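Robot Manipulation Lab, Unit 6: Comparing Grippers on Thin Packaged Items
Handout prepared by Hauwa Olatunji and Ecaterina Jitaru
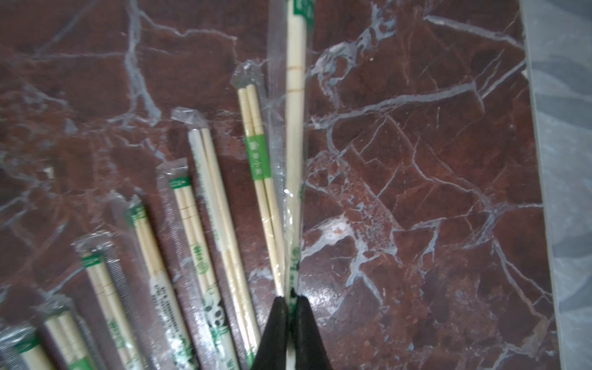

Figure 6.1. Wrapped chopsticks on marble, wrist camera view. The black fingers are closed on one packet.

Read this before you book arm time. Bring a printed copy of the score sheet.

6.1 What we are testing

Each group runs the same picking task with two grippers, the Altov and the Hollis. The Altov has thick rounded fingers. The Hollis has flat, narrow ones. The arm, the controller and the wrist camera stay the same for both, so leave the camera bracket alone when you swap grippers.

The items are disposable chopsticks in clear plastic sleeves. A sleeve is wider than the sticks inside it, and this matters for scoring. A gripper can close on loose plastic and still lift the packet. We count that as a film grasp and score it separately from a stick grasp, where at least one chopstick is between the fingers.

6.2 Setup

Lay the packets in a fan with the lower ends close together, as in Figure 6.1. Use the polished slab. The veins and reflections are hard on the segmentation step, and we want both grippers to face that. Do not put a mat under the packets.

Load the Lornska controller profile for your gripper. Set the closing force to level 2 and the settling time to 600 milliseconds. Check both values again after every swap -- the profile loader does not always carry them over.

6.3 Procedure

Start with the packet at one side of the fan and work across. For each attempt:

Move to the approach pose and save a camera frame.
Lower the gripper, close, and save a second frame before lifting.
Lift, hold for a slow count of five, and return the packet to its place.
Write down stick grasp, film grasp, double pick or miss.

A double pick is any lift that brings up part of a neighboring packet. If the fan shifts, straighten it before the next attempt. If a finger touches the slab hard enough to stop the arm, log it as a miss and clear the fault from the pendant.

6.4 Results from the July run

The Mandurham group logged 322 attempts in July, and 173 of those were with the Altov. The totals differ, so compare rates. Most of their film grasps came where the lower ends sat close together. They also changed the lighting partway through, which makes the later camera frames hard to compare with the early ones. Keep your lamps fixed.

6.5 What to hand in

One score sheet per gripper, the saved frames, and a page on where the two grippers differed. Say which packets gave trouble and at what angle they lay. Groups that lost time to faults should say so and report the attempts they have.

Due November 27, 2018, at the start of lab.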